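## Setting up a watch-along night in Prasodano

So you've got a favorite singing show and a few friends who live too far away to share the couch -- lovely, this is the part where we get everybody watching together.

1. Open **Rooms**, tap **New Room**, and give it a name your friends will recognize.
2. Pick your show and season, then send the invite code to everyone.

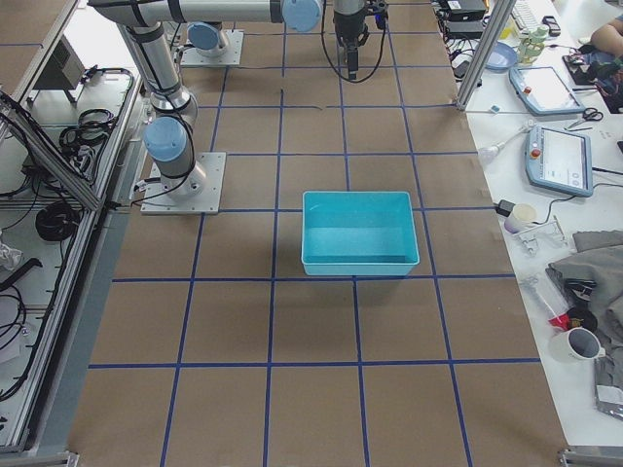 Lovisa Sæther wrote to us that her sister kept landing in the wrong season, and that re-sending the code after changing the season fixed it.

3. Turn on **Hide Results** before anyone joins, especially if somebody (there's always somebody!) is 3 episodes behind.

 **Caution:** Chat messages aren't covered by this setting, so please ask folks to keep the eliminations to themselves.

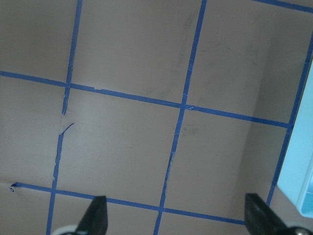 4. Press **Start Together** and wait for the countdown. A room holds up to 7 viewers, and latecomers join wherever the episode is.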